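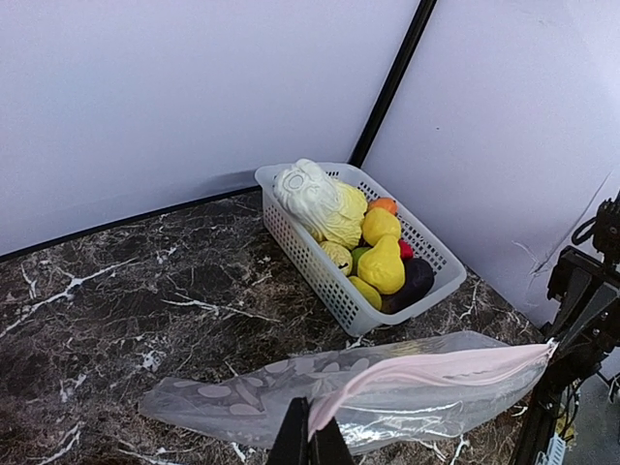
Home-Built Manipulators, Course Notes
Unit 6: Two arms, one cell, thin plastic
Carola Haberkorn, Hamgate shared workshop
Revised September 9, 2020

6.1 Scope

Units 1 to 5 dealt with a single arm and rigid parts. From this unit on, the cell has two arms and the workpiece bends. The task used throughout is bagging: open a resealable bag, hold it open, move toy fruit and vegetables from a basket into it, close the zipper. We treat only the first stage, up to a bag with its mouth held under tension. Filling is covered in Unit 7 and closing in Unit 8.

You should have a working wrist camera and a completed joint calibration for both arms before you start. If the calibration is older than your last belt change, do it again.

6.2 The cell

The table stands inside an upright frame with white panels on the back sides. The panels are there for the camera. A plain background makes it easier to separate the edge of a clear bag from whatever lies behind it, and it stops people walking past from entering the picture. Fit them flat if you can. Creases produce soft shadows which the edge detector will sometimes report as plastic. Leonie Hollmann's version of the cell, the one called Orkgate in the file names, uses rigid board throughout and gives fewer false edges, at the cost of more weight on the frame.

A dark tabletop is preferred. Clear film on a pale surface is close to invisible under diffuse light, while on dark brown the reflections stand out. A veined or marbled pattern is harder than a plain one, as bright veins can be taken for highlights on the film. Pale printing on the bag adds to the confusion. Students using a patterned top should record a background picture with nothing on the table and subtract it. The subtraction fails if the camera has moved, so store the arm pose with the picture.

Place the basket towards the back corner. It must be clear of the sweep of both elbows, and the bag needs the whole front of the table. A perforated plastic basket is adequate. It will slide if a finger catches the rim – two strips of rubber mat underneath cure this.

6.3 Cable routing

Leave a free loop at every joint that turns through more than a right angle. The loop should stand away from the brackets when the arm is folded and should not pull straight when it is extended. Check both ends of travel by hand with the power off. Of the faults logged at Hamgate in July, nearly 20 were traced to a cable that had been tied too close to the joint.

6.4 Gripping the bag

The steps below assume a bag lying flat with its zipper edge away from you.

Step 1. Move the first arm to the corner of the bag at the zipper end. Approach with the jaws open and parallel to the table.

Step 2. Lower until the motor current rises, then back off slightly. Do not use a fixed height. Stone and stone-effect tops are seldom level to the accuracy required.

Step 3. Close the jaws slowly. The Minami servo board accepts speeds from 0 to 780; use 200 for this step.

Step 4. Raise the corner and draw it outwards until the film is taut. The far end of the bag should stay on the table.

Step 5. Bring the second arm to the zipper from the near side, jaws a little apart, and stop short of contact. Take a wrist camera picture here and keep it.

A coloured zipper is a considerable help. Pink, red and blue all separate well from film and tabletop, and the strip can be followed as a single curve even when it twists. Natsumi Nakajima's script (in the Cellemlow folder) fits this curve and returns a grip point. It needs at least 4 clear segments and will refuse to guess with fewer.

6.5 Common faults

Corner slips out when raised. Jaw pads are worn or dusty. Clean with alcohol before replacing.

Bag lifts whole. Too much vertical travel in step 4. Reduce the lift and add outward travel.

Zipper found in the wrong place. Usually a stale background picture. Check the pose stored with it.

Second arm stops early. The soft limit is still set for the Unit 5 layout.

6.6 To hand in

The step 5 picture, the current trace from step 2, and one paragraph on where your curve fit failed. Gisela Ruppert collects these at the bench. Trace files should be named by arm and run, with no spaces.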